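Garbage bag rolls: leave them standing in an open bin or put them away in a box?
Household Storage > Closets and Utility Rooms
6 replies

rasa_raudsepp
I'm redoing the supply table at work and I can't settle on where the garbage bags go. Up to now they've been in a red plastic tray, four black rolls standing on end. There's an empty white box with a handle slot I could use, and there's a blue bin too. The rolls are the small kind with a small white label around them.

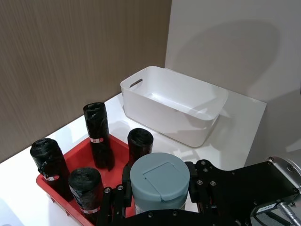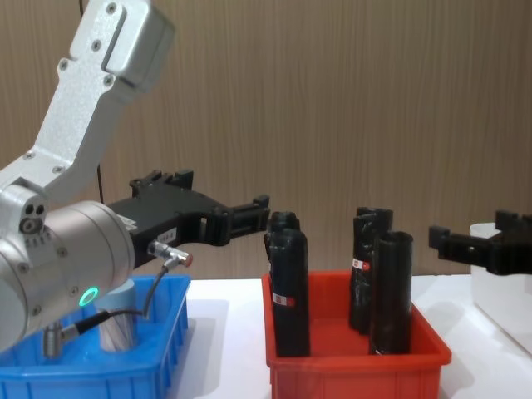

My problem is that the loose ends never stay put. Once a roll has been started it unwinds a little every time somebody takes a bag, and by the end of the month I have a foot of film hanging out. I want something people will keep using after I stop reminding them. We go through a case by February and then I reorder.

concetta_b
Use the white box. If the sides are higher the rolls can't lean over, and you can carry the whole thing to the sink when you change the cans. Low trays are fine for sponges and that's about it.

Luik40
Disagree. If the sides are high you can't get hold of the end of the bag without lifting the roll out, and then it gets put back upside down or left on the counter. I'd stay with the red one. Put a rubber band low on each roll and tuck the loose end under it.

concetta_b
Rubber bands dry out and snap. I had a drawer full of bits of them.

Luik40
Then use a hair tie. Same idea.

salim_t
I lay mine flat. Standing up, the inside of the roll slides out like a telescope after you've used half of it. Flat in a shoebox with a slot cut in the lid, you pull one and tear. I did this with the Notico bags and with the store brand and both worked. It does not work with the fold-style ones.

Ona V.
Whatever you pick, only open one roll at a time. Most of the mess is from having several started at once. I keep the spares in the box with the labels still on and leave one roll out where people can reach it. When it's gone, the next one comes out.

Also check the size on the label before you mix them. We had 6 gallon and 13 gallon in the same bin and kept grabbing the wrong ones.

rasa_raudsepp
Thanks. Ours are all one size so that part is OK. I'm going to try Ona's way — spares in the white box, one roll in the red tray with a hair tie on it. Salim, I like the shoebox but it would get wet where we are. I'll post again when I've been through a few rolls.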